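Prarkham Community Help > Home and Garden > Furniture care

Oiling a secondhand table, what did I do wrong?

Posted by Zerkitz, October

Hello all! I've just bought my first proper wooden table from a house clearance and I'm completely in love with it. I sanded it back over two evenings and gave it a coat of oil at 9 in the morning, but by teatime it was still tacky and there were shiny patches at one end. Do I wait, wipe or start again? I have people coming for supper soon and would love to show it off.

Wondimu Derese
11 replies, member since spring

Oh, well done you, oiling a table is one of the nicest jobs going! Don't start again. Tacky nearly always means too much oil left sitting on top. Put a little fresh oil on a lint-free cloth, rub it over the sticky patches to loosen them, leave it 10 minutes and then buff the lot off with a clean dry cloth. Keep buffing until the cloth stops dragging.
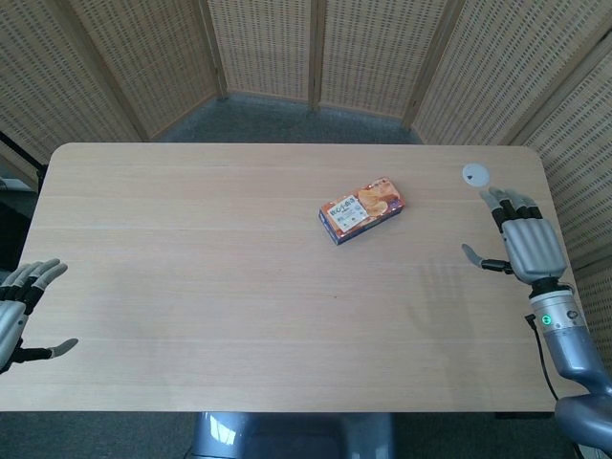
Then give it a full night with a window open before you even think about a second coat. I do mine very thin, going with the grain, and the colour gets lovelier every time. Please lay the oily rags out flat outside to dry, never scrunched up in the bin, as they can catch fire on their own.

Peeters

wax is easier

Clumen

Agree with Wondimu, and check what grit you finished on. If you went very fine the oil can't soak in and it just sits there. I stop at 180 on tables and it feels gorgeous. Cold rooms slow it down too, so put the heating on for a bit. Enjoy your supper!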